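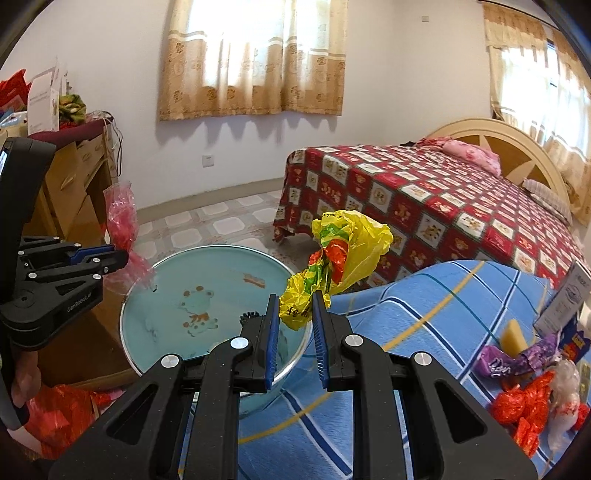
Vaida Lukoševičius asked me after the last review whether the ridged pads are better, or whether people have just had more practice since July. It's a fair question and I still can't answer it the way she would like.

**Gripper comparison, second progress report**
March 10, 2026
To: Benedetta Valentini, Wellura
From: Urmas Kivi

## What we did

The work has moved out of the lab and into furnished rooms. We use hand-held two-finger grippers with blue finger pads, and the objects are the thin, crumpled kind that gave us trouble last year: snack wrappers, foil, plastic bags. A sponge block goes in as the easy case. Bags get picked up from a glass-topped table and from the beds, because a soft surface and a hard one punish different mistakes.

Each pad type got 100 attempts on bags. Priit Toom did half of them and I did the other half.

| Pad | Attempts | Held for the full lift |
|---|---|---|
| Ridged | 100 | 91 |
| Flat (Pruvon) | 100 | 82 |

So the ridged pads lead by 9. I would not put that on a slide yet. Priit's results with the flat pads were nearly as good as his results with the ridged ones, and most of the gap comes from my own attempts. I also did my flat-pad attempts first, which was poor planning on my part.

## What I don't believe yet

Cledora's summary, sent to you in the winter, says the ridges "solve" film and foil. We didn't see that. Foil wrappers slid out of both pad types when they were pinched near a corner, and a thin bag bunched up in the jaws will stay put with almost any pad. How much material you gather before closing seems to matter more than the rubber. I can't prove this from the data we have - we never logged where on the bag the pinch was made.

I'm also doubtful that any of this carries over to the arm. A person feels the bag slip and squeezes harder. The Jaunzems controller closes to a set width and stops.

## Spending

Of the 102 hours of room time in the budget, we have used 50. Nothing has been spent on the arm.

## Next

- Repeat the bag attempts with the pad order mixed, and log the pinch point.
- Have Žydrūnas Jankauskaitė run a share of them. She hasn't handled either pad.
- Hold off on ordering more ridged pads until the repeat is in.
- Try the arm on bags only, with both pads, before we talk about foil at all.

I'd ask you not to pass the table on to Cledora in its present form. If the repeat shows the same gap with three people, I'll drop the objection.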